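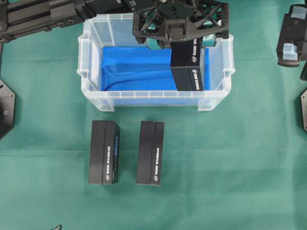
## Notícias da bancada: duas semanas com os dedos novos

Quem passou pela sala nos últimos dias já sabe que andamos um bocado entusiasmados. Chegaram finalmente os dedos da Cevero, e a Meriem Abou Zeid montou-os na mesma tarde, sem esperar pelo café. O plano era simples: comparar os dedos compridos e afilados com os curtos da Kitport que usávamos desde dezembro, sempre com a mesma tarefa, tirar caixas pequenas de uma prateleira e arrumá-las numa caixa plástica forrada com pano.

Fizemos 600 tentativas, 300 com cada par. Os dedos da Kitport acabaram com 241 caixas bem arrumadas. Os da Cevero chegaram às 279! Não é uma diferença de deitar foguetes, mas vê-se logo onde está: na prateleira. As pontas finas entram no intervalo entre duas caixas sem arrastar a de cima, coisa que com os dedos curtos nos estragava uma tentativa atrás da outra (e a paciência do Josphat Athumani, que repunha tudo à mão).

Na arrumação a história é mais equilibrada. Largar uma caixa em pé sobre pano é mais chato do que parece, porque o tecido faz pregas e a caixa inclina-se assim que os dedos abrem. O Josphat experimentou abrir em dois tempos, primeiro uma folga mínima, depois uma pausa curta, depois o resto, e ganhámos bastante com isso nos dois pares. Se alguém quiser copiar o truque, está no ramo principal do controlador Kurska, no ficheiro de parâmetros da garra. Atenção que a pausa está em milissegundos e não em ciclos — já houve quem se enganasse, e fui eu.

O que mais me agradou foi a teleoperação. Com os dedos curtos, quem conduz tem de aproximar a garra quase de frente e acaba por tapar a vista da própria caixa. Com os compridos sobra espaço para corrigir a altura antes de fechar. A Caroline Lyimo, que nunca tinha conduzido o braço, arrumou três caixas seguidas na primeira sessão e não queria largar o comando.

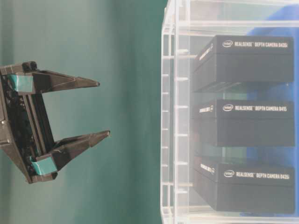
*Garra aberta à altura da caixa do meio. Na prateleira de acrílico, duas D435i e uma D415.*

As caixas de câmaras RealSense são um objeto de teste melhor do que eu esperava. São pretas e mate, de cantos direitos, e têm tampa, o que obriga a pensar onde se aperta: se os dedos apanham só a tampa, a base pode escorregar e lá se vai a tentativa. Passámos a pedir a quem conduz que procure a linha da junta e aperte abaixo dela. O acrílico transparente também dá luta. Os reflexos nas arestas baralham o nosso mapa de profundidade, e a certa altura o detetor jurava que havia uma quarta prateleira. A Meriem resolveu metade do problema baixando uma das luzes; a outra metade continua por resolver, e aceitam-se ideias.

Nem tudo são rosas. Os dedos compridos fletem quando a caixa é apanhada mesmo pela ponta, e ao fim de muitas repetições tivemos de reapertar os parafusos da base 5 vezes. A Hilkka Honkanen está a desenhar uma versão com uma nervura por dentro, com o mesmo perfil por fora, para não perdermos a entrada fácil na prateleira. Já vi o desenho e está lindo.

A seguir vem a parte de que estou mais à espera: repetir a comparação com as duas garras a trabalhar ao mesmo tempo, uma a tirar e outra a segurar a caixa plástica. A Ruby-Lee Dunstan está a preparar o guião e precisa de gente para conduzir, com ou sem experiência. As sessões são curtas, e quem quiser inscrever-se pode falar diretamente com ela ou deixar o nome na folha à porta da sala Kaijage. Os registos das 600 tentativas, falhadas incluídas, estão na pasta partilhada do grupo.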